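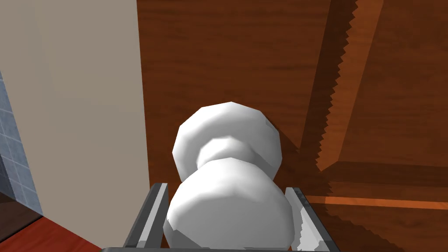 To: Members' list
From: Secretary, Meneck Allotment and Gardens Federation
Date: 29 Apr 2019
Subject: Re: Water charges and the new meter at the Clidora site

Dear members,

The office has received several replies to the message sent to this list by the Clidora site association. As most of them raise the same points, it seems sensible to answer on the list, so that all sites have the same information. The original message is quoted in part, with our reply beneath each section.

> Our plot holders have been told that water will no longer be included
> in the rent and will be charged separately from next season. We were
> not asked about this before the letter arrived. Several of our older
> members pay by instalment and have already set aside the usual sum.

The change was agreed at the general meeting held in December and is recorded under item seven of the minutes, which were posted to every site association. We accept, however, that the letter to individual plot holders was worded as though the matter were new, and that it did not mention the meeting. A corrected letter has been prepared. Site secretaries will receive a copy before it is sent out and may return comments to the office within two weeks.

Plot holders who pay by instalment may continue to do so. The rent part of the instalment falls slightly and the water part is added as a separate line. There is no need to fill in a new form unless bank details have changed.

> The old arrangement was a flat 300 crowns for a full plot and half of
> that for a half plot. Everybody understood it. We are now told that the
> charge depends on what the whole site uses. Does this mean that a person
> who waters with a can pays the same as one who leaves a sprinkler on
> all afternoon?

Under the rules as they stand, yes, within the same size of plot. The reading from the site meter is divided by area, and each plot is charged its share. The Federation has looked at meters for single plots more than once. The price of the meters themselves is modest, but each would need its own branch pipe and a box set below the frost line, and at Clidora the main runs along the far side of the central path. The lowest estimate we have been given came to more than three years of water income for the site.

A site association may make its own rules on sprinklers and hoses, and some already have. At Jestness, hoses may be used before nine in the morning and after six in the evening, and sprinklers are not allowed on the mains supply at all. The rule was put to a vote of plot holders and is printed on the back of the gate notice. The office can supply the wording on request. Any such rule should be passed at a site meeting and a copy sent to us, as otherwise we are not able to support the association if there is a dispute.

To protect members from a sudden rise, the charge for a full plot will not go above 500 crowns in the first season, whatever the reading. Any amount over this will be met from the Federation's maintenance reserve. The position after that will be decided at the next general meeting.

> The meter reading given in the letter is 433 cubic metres for last
> season. We do not believe this figure. Four plots were empty and it
> rained for most of July.

The figure is taken from the supplier's invoice and was read from the dial, so it is not an estimate. It does include water lost through leaks. The standpipe by the lower gate was reported as dripping in spring and was repaired in early autumn, and there may be a further loss in the older pipe beyond it. We have asked for a pressure test of that stretch. If a fault is found, the Federation will treat the loss as a repair matter and will take it out of the sum divided among plot holders.

In the meantime, we should be grateful if the association would take a reading late one evening and again early the next morning, with all taps closed, and send both figures to the office. The cover of the meter pit is heavy and should be lifted by two people. Please put it back fully, with the lug in the slot, as it can tip if it is left resting on the rim.

> Finally, we would like to ask about rainwater. Are tanks still allowed,
> and is there still a grant for them?

Tanks are allowed on all sites, provided that they are covered and stand on firm, level ground. A full plot may have up to two. They must not be placed against a shared fence or within a metre of the path. Old bathtubs and open drums are not accepted as tanks, and site secretaries are asked to remind new tenants of this when the plot is handed over.

The grant remains open. It pays up to 200 crowns towards a tank and its fittings, once per tenancy, against a receipt. Guttering on a shed counts as a fitting – paint and roofing felt do not. Claims should be passed through the site secretary and not sent straight to the office, where they cannot be checked against the plot register.

Two further matters have come up in the replies from other sites.

The Lý site has asked whether the communal tap near the composting bays will be charged to plot holders. It will not. Water used for shared beds, the composting bays and the wash-down area is paid for by the Federation, as before. Where there is no separate meter on a communal tap, a fixed allowance is taken off the site total before it is divided.

Jestness has asked when the supply will be turned on this year. The date is set by each site association according to the state of its pipes, and the office does not need to give approval. Please check every standpipe for frost damage before opening the main valve, open it slowly, and report any bursts on the usual repair form.

Replies that concern a single plot or a named tenant should be sent to the office and not to the list.

Yours faithfully,

The Secretary
Meneck Allotment and Gardens Federation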